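深色桌面的好处，以及我为什么不再买白桌子

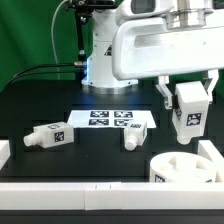 白方块放在带浅格纹的黑色台面上，中间一张白纸，印着四个黑白图案。

先说我的立场，省得有人看到一半生气：干活的桌子应该是深色的，最好是黑的，哑光更好。吃饭的桌子随便，梳妆台随便，摆在玄关给客人看的那种窄条桌更随便。可是只要你在上面找东西、摆东西、拼东西、拆东西，请你认真考虑一下黑色。

我知道现在满世界都是白桌子。我自己就买过两张，第一张白得发蓝，第二张号称“奶油白”，用到第二年变成了真正的奶油，放久了的那种。买的时候我跟所有人一样，觉得白色干净、亮堂、显得房间大。房间确实显大了，我的眼睛也确实累坏了。白桌子上放一张白纸，纸边在哪里？白桌子上放一个白色的插头、白色的药盒、白色的耳机仓，你用手去摸吧，反正看是看不清的。下午太阳斜着打进来，整张桌子变成一盏灯，我得眯着眼写字，活像在雪地里赶路。

再回头看上面那张图。白色的方块，配黑色的台面，边是边，角是角，一眼就知道东西在哪儿。方块正面那个黑白格子的标记也清清楚楚，下边还伸出一截圆圆的白嘴子，这么个小细节，换到白桌子上你多半得凑近了才看得出来。我第一眼看到这张台面就特别喜欢，喜欢到现在还常常想起（我家里人觉得我有毛病，行吧）。

我有个朋友叫 Imani Kimaro，做首饰的，主要是串珠。她的工作台铺一块近乎黑色的绒垫，我以前一直以为那是为了拍照好看。有一次我去她那里帮忙挑珠子，她让我先在浅色托盘里挑，再换到深色垫子上挑，同一堆米白色的小珠子，在浅色托盘里我挑得头昏眼花，换了垫子以后速度快得我自己都吓一跳。她也没跟我讲什么道理，就把托盘收走了，继续串她的。我回家的路上一直在想，我这些年到底在白桌子上浪费了多少工夫！

有人要反驳了：黑桌子显灰。对，显灰。这一条我认，而且我要把它算成优点。白桌子上的灰你看不见，看不见你就不擦，然后你的胳膊肘、你的本子、你的三明治全在上面蹭。黑桌子上落一层灰，你早上坐下来就知道该擦了，擦一遍也就是喝口水的时间。我宁可看见它。我以前的白桌子，有一回挪走显示器，底下露出来一块方方正正的、颜色明显浅一号的区域，那一刻我才明白其余部分到底有多脏。想起来还是不太舒服。

还有人说黑桌子压抑。这个要看房间。你要是把墙也刷黑、窗帘也挂黑的，那当然压抑，住在洞里都比那强。可是一张桌子能有多大？我现在用的这张宽刚过一臂，上面摆着灯、纸、杯子，真正露出来的黑色也没有多少。况且你在桌前坐着的时候，看的是桌上的东西，桌子本身往后退一步，安安静静待着，这就是它该干的事。白桌子老是要抢，什么东西放上去它都跟着亮一下。

说到往后退，图里的背景是绿的。黑台面，绿背景，白物件，这几个颜色放在一起，各管各的，谁也不跟谁混。我不是劝你把书房墙面刷成那种绿（我试着想象了一下，晚上开灯会很像青蛙的肚子），我想说的是，颜色少、差别大，眼睛就省事。我们平时布置房间刚好反着来，“同色系”“低对比”“高级感”，沙发是燕麦色，地毯是燕麦色，遥控器套子也给你做成燕麦色。好了，遥控器在哪儿？

Simdale 那家家具店的店员跟我推荐过一整套燕麦色的书房，桌子、柜子、收纳盒、连文件夹都配好了，非常柔和，非常统一，站在样板间里我几乎要掏钱。然后我问她能不能把订书机递给我看看，她在那张桌上找了一会儿才找着，订书机也是燕麦色的。我俩都笑了，我没买。

接下来我想聊聊台面上的那些浅浅的格子纹。很淡，不凑近大概注意不到，可是我觉得这是整张台面上最聪明的地方。一块完全光溜溜的平面，东西摆上去是没有参照的，你以为摆正了，退后两步一看，歪的。有了格子，哪怕只是若有若无的几道，你的手就有数了。中学时候的方格本就是这个道理，我数学一般，但是我的竖式写得极其整齐，全靠格子。后来换成白纸，数字立刻开始往右下角滑坡。

裁缝用的垫板有格子，做模型的垫板有格子，连烘焙的硅胶垫都印格子，唯独我们天天用的书桌，厂家一定要把它做得像一块冰。为什么啊？我真的想不通。做几条浅纹能贵多少？也不要那种深沟，深沟藏饼干渣，我有一张二手的桌子就是那样的，每条沟里都有前任主人的下午茶。要浅，要淡，要能一抹就干净。

我自己的解决办法很土：在黑桌面上用铅笔画。对，铅笔，在哑光黑的面上会留下一点点发亮的灰线，斜着看才有，正着看几乎没有，用湿布一擦就掉。我隔几个星期重画一次，一边画一边听广播，挺解压的。Victor Kariuki 来我家看见我趴在桌上画线，问我是不是在做针线活的准备，我说我在给我的杯子画停车位，他就没再问了。

画停车位这件事我也要单独讲讲，因为它是我跟身边人吵得最多的一件。我主张桌面中间要有一块固定的地方，平时留着，要做事的时候东西就往那儿放。图里台面正中摆的那张白纸，在我眼里就是这么个东西：四个图案，两个一排，排成田字，往那儿一放，你马上知道哪里是中间。我不管那几个图案本来要派什么用场，我看见的是一张桌子有了一个“心”。大部分人的桌子没有心。大部分人的桌子是四周往中间挤，显示器从后面压过来，杯子从右边靠过来，快递从左边滑过来，最后你在键盘前面那一小条地方过日子。

Carmela Cocco 说我这是强迫，她认为桌子应该自然生长，东西用着用着会找到自己的位置。我去过她的办公室。东西确实找到了自己的位置，它们的位置在椅子上、窗台上和打印机顶上。她每次要签字，得先端起一摞东西，原地转半圈，再找个地方放下。她本人毫不在意，效率还特别高，我每次想起来都有点不服气。所以我承认，固定的中间地带对有些人就是没用，她们的脑子里自带格子。我没有，我得摆在外面。

我后来干脆在桌子中间铺了一张纸。普通的白纸，A3 的，四个角各贴了一小块黑胶带，贴得不算太正。铺上以后效果好得出奇：要写的东西放在纸上，不写的东西一律不许上纸。晚上收工，纸上必须清掉，纸外面爱怎样怎样。这条规矩我坚持了 60 天，后来断过几次（九月搬家那阵子谁也别跟我谈规矩），但是断了之后很容易接回来，因为纸还在那儿，边界还在那儿，黑桌子上的一张白纸，你没法假装看不见。

换成白桌子，这招就废了。我试过的！我在旧的奶油白桌子上铺过同样一张纸，没过两天杯子就爬上去了，钥匙也爬上去了，我自己都没意识到。后来换过彩色的纸，粉的，有点用，可是天天对着一块粉红色写东西，我心里有点浮躁，最后拿去包了书。

再往下说一点更琐碎的，关于给东西做记号。图里的方块带着黑白格子的标记，图案粗粗的，一块一块的，隔着距离也认得出那里有个记号。我特别赞成给长得一样的东西做这种粗记号。我们家里长得一样的东西太多了：充电头，钥匙，调料罐，孩子的水壶，还有那种从 Trorkero 一套一套买回来的白色收纳盒。收纳盒我必须批评一下。买的时候图整齐，一模一样的白盒子排一架子，真好看。用的时候呢？电池在哪个盒子里？不知道，一个一个打开看。好看的代价就是每次都在玩翻牌游戏，而且我老输。

于是大家就开始贴标签，贴那种细细的、斜体的、小到像蚊子腿的字，“电池”“杂线”“票据”，字号生怕破坏了美感。站远一点，又是一排白盒子。我要问，标签小到看不清，那你贴它做什么呢？我现在的做法是粗黑笔画图案，半格黑的装电池，棋盘格的装线，一个大叉装我不想处理的纸。全家人花了一个晚饭的时间就记住了，连不识字的小侄女都能去拿电池。字反而是后来才补上去的，写在侧面，给客人看。

Rafia Hayat 对这一点有很大意见，她是做排版的，她说我的盒子看上去像是在警告别人不要打开。她给我设计过一套标签，选了字体，调了间距，非常漂亮，我贴了一个架子。一个月之后我又用粗黑笔在上面补了图案，她来吃饭的时候看见了，半天没说话，然后把面前那碗汤喝完了。我对不起她，可是我真的需要在灯光昏暗的储物间里找到电池。

做记号还有一个位置的问题。要做在正面。你笑，但是你去看看自己家里，多少东西的标签在底下、在背后、在盖子上，盖子上又压着别的盒子。方块正面带标记，你不用拿起来就认得它，这才叫标记。调料罐尤其如此，我见过太多抽屉里的调料罐，字全写在罐身，抽屉一拉开，看到的是一片盖子，这时候“正面”就变成了盖子，字就该写在盖子上。哪一面对着你，哪一面就是正面，跟厂家怎么想没有关系。

Võ 牌有一款罐子盖子和罐身都留了写字的地方，这个我夸一句，买了 4 个，都在用。他们家别的东西我没买过，不评价。

回到桌子。最后我想替“桌子的配件”说几句，尤其是线。图里左边有两条黑线横着过来，上头还有一条细细的灰线弯着垂下来。黑线在黑台面这一带，颜色上是收着的，不怎么抢眼，灰的那条在绿背景前面就醒目一点。我看到这个就想到我家：白墙，黑线，从插座一路耷拉到桌上，谁进门第一眼看的都是线。我们总说要理线，买一大堆扎带、线槽、魔术贴，我在 Rernik 的网店里花在这些小东西上的钱，够买半张桌子了。后来我发现颜色对上就解决了一大半，深色的桌子用黑线，沿着桌边走，随便固定 3 个点，眼睛就不往那儿去了。白墙上那一段换成白的延长线，也是一样的道理，便宜，快，不用钻孔。

当然啦，这里头有个矛盾，细心的人已经发现了：我前面说要对比，对比越大越好，怎么到了线这里又要它跟桌子混在一起？我跟 Brian Lukumay 为这个聊过整整一顿夜宵，他抓住这一点不放，说我的理论前后打架。我的回答是，要找的东西跟桌子拉开，不要找的东西跟桌子靠拢，就这么分。杯子要找，笔要找，剪刀简直天天要找，那就让它们浅、让它们亮。线又不用找，它一直在那儿。他说那万一要拔线呢？我说那就摸着找嘛。他对这个答案不满意，我对这个答案也谈不上满意，到现在也没想出更好的来。

剪刀我后来买了橙色柄的。丑，但是再也没丢过。

如果你刚好准备换桌子，又被我说动了一点点，先别急着下单。找一块深色的桌布，或者一张大的黑卡纸，铺在现在的桌面上过几天。白天写写字，晚上拆拆东西，掉几颗螺丝试试。尤其要试你最常丢的那样东西，我的是白色的橡皮，你的可能是耳机。要是过几天你觉得没差别，那就把卡纸送给隔壁小孩画画，白桌子继续用，我绝不上门追究。要是有差别，挑的时候记得挑哑光的。亮面的黑桌子我也坐过，在朋友的公司里，开了一下午的会，桌面上映着我自己的下巴，还有天花板上的灯管，那又是另一种折磨，下次再写。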